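# Cleaning a Parquet Floor Without Buying the Whole Aisle

Most advice on wood block floors comes from people selling something in a bottle. I've read the labels, tried a good few of the products, and still mostly use a broom and a damp mop. Treat what follows as a starting point and test it in a corner first.

## What you need

- Soft broom or a vacuum with the brush bar switched off
- Flat mop with 3 washable pads
- Bucket of lukewarm water
- pH-neutral floor soap

I use Plurkitz soap. It claims to "feed" the wood, and I doubt a sealed floor can eat anything, but it rinses off and doesn't smell. Trulletti sells a cleaner and a separate "reviver" – same shelf, twice the money. I saw no difference after a winter of using both.

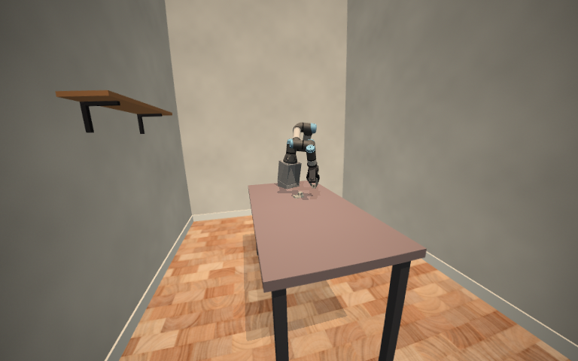
## Before you start

Find out what finish you have. Put a drop of water on a dull spot and wait 6 minutes. If it still sits in a bead, the seal is probably fine. If the wood goes dark, the finish is worn and you should keep the mop away from it. An oiled floor needs its own soap, and old wax needs someone who knows wax.

I don't put much faith in the drop test for a whole room. Try it by the door and again under a window.

## Steps

1. Sweep along the walls first, then work toward the door. Grit does more damage than any stain.
2. Mix the soap at half the strength on the label. You can always go back over it.
3. Wring the pad until it no longer drips. Mop a small patch, then change pads when the dirty one starts leaving streaks.
4. Dry the border strip with a cloth. Water likes to sit where the blocks stop.
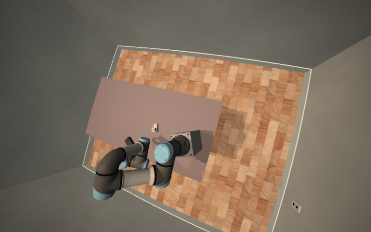 5. Leave the windows open a crack and stay off the floor until it's dry.

## About scratches

Wax sticks hide a shallow scratch for a while. The Soomro kit comes in 13 shades, and on mixed blocks I'd still only use two of them. Steel wool is bad advice on a sealed floor, however often it gets repeated.

If you do sand, a local shop in Jumomthorpe told me to finish with 3000 grit. That's polishing, and far too fine to help a new coat of sealer stick. Follow the sealer can on this one.
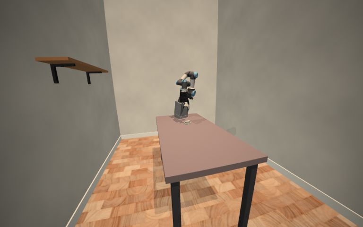

## How often

Sweep when you feel grit under your socks. I damp mop in October, once the windows stay shut, and again when a room looks like it needs it. The weekly schedule on the bottle mostly empties the bottle.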